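Jun 8, 2026
Laundry corner, wash trial notes, Semora towels

Finally got to the towels this morning, after a very pleasant and much too long coffee with Zuzana, who wanted to talk about lint (I could listen to Zuzana on lint all day, but the towels were waiting). We're on the second batch of the Semora cotton, the one Mervin dyed back in November, and I want to know whether it sheds as badly as the first.

Dry weight going in was 2525 g on the bench scale. Brayden had 2718 g written on the bag, but he'd weighed it with the mesh sack and the safety pins still in, bless him, so please use mine. Short warm cycle, the Duker powder, no softener. I keep saying no softener and I'll say it again here for Audrey-Anne, who loves the smell!

Before loading I wiped around inside the rubber with a damp cloth, down into the fold where the fluff likes to sit, and I'd ask everyone to do the same between batches. Swing the door all the way back first, it's so much easier on the wrists.
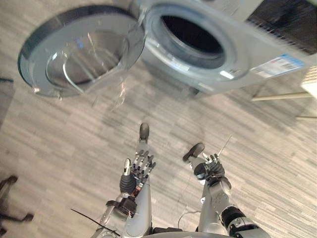

Washer with the door open, looking down at the drum and gasket.

Lint from the cloth is in envelope 146, in the drawer under the scale. Tobiloba has offered to look at it under the lens when the Ferov samples are finished, and I said there was no hurry.

Still to do: weigh the towels again once they're properly dry, and ask Mervin which dye bath these came out of.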